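4.2 Shared laundry and water use

Households in the Cakbridge blocks share machines on each floor. Meter readings taken 3 March 2023, again in April. 358 flats in total, 16 left out for missing readings. Stacked units (Fig. 2) are the norm in the newer wing, side-by-side pairs in the old one.
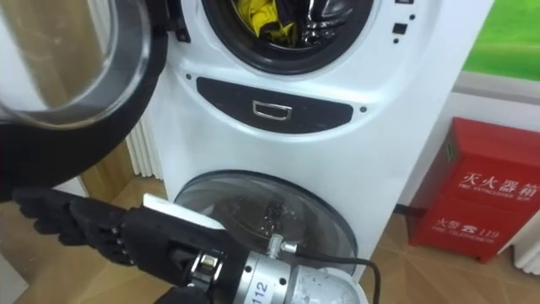 Figure 2. Stacked washer-dryer, upper door open, clothes in the drum.

Did sharing machines lower water use per flat? Only in the newer wing, and mostly among single tenants.

Families kept washing small loads – habit, they told us, and school uniforms. Rusnák found much teh same in Atow, with a larger sample (2254 flats). Detergent use not covered here, see section 5. Interviews by Libor Lukáč, notes still being coded.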